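Referrer spam, again

Back in November I opened the stats for Cuervo, the small recipe site I have looked after for longer than is sensible, and found that 3775 people had arrived from a page selling garage doors. I was flattered for as long as it took to put the kettle on. Cuervo does not mention garage doors. It barely mentions garages.

The visits all lasted zero seconds, which even for my lentil recipe is harsh.

Older readers will remember this trick. A script requests your page and claims to have come from somewhere else. That somewhere else then shows up in your list of referrers, you get curious and click, and the seller of garage doors has a visitor. In the days when half the web published its stats pages for anyone to read, it also earned them a free link. Those pages have mostly gone, but the scripts have carried on like a lighthouse on a coast the sea left years ago.

I asked around. Walter Flores had 411 of the same visits on a site with two pages, one of which says "coming soon". Naa Fiadzo had none at all and was a bit put out. Wilmer Sánchez, who runs the shop at Dunano, had been reporting the garage door traffic to his boss as "strong interest from the home improvement sector" and has asked me to leave his name out of this. Sorry, Wilmer.

What to do about it depends on where your numbers come from. If you read server logs, filter the domain out of your reports and get on with your day. If you use a hosted counter such as Skodden, look under Sources for the exclude box, paste the domain in and save. It takes domains only, one per line, and a stray space at the end will make it ignore the lot without saying so. I lost an evening to that space.

Don't bother blocking by address. Kidus Wubshet tried it and had a list of 2000 of them before he gave up, and the visits came in from the next batch the same night. And please don't upload a disavow file to the search engines. Nothing is linking to you. It is a lie in a header, and you can't disavow a lie in a header, though I did once spend a whole afternoon trying.

With the junk taken out, Cuervo's real traffic for the month was down slightly on October. I preferred the garage doors.

Next time: Abelardo Villca moved the Dimico site to a new domain and forgot 3 redirects. He has agreed to tell us which ones, and what they cost him — bring biscuits.

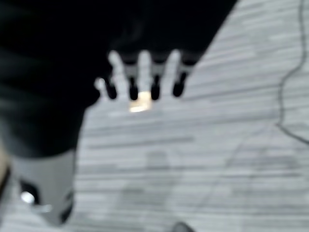
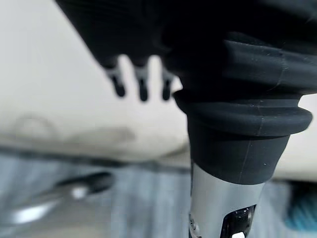
Two close-ups, black casing and blurred fingers in both.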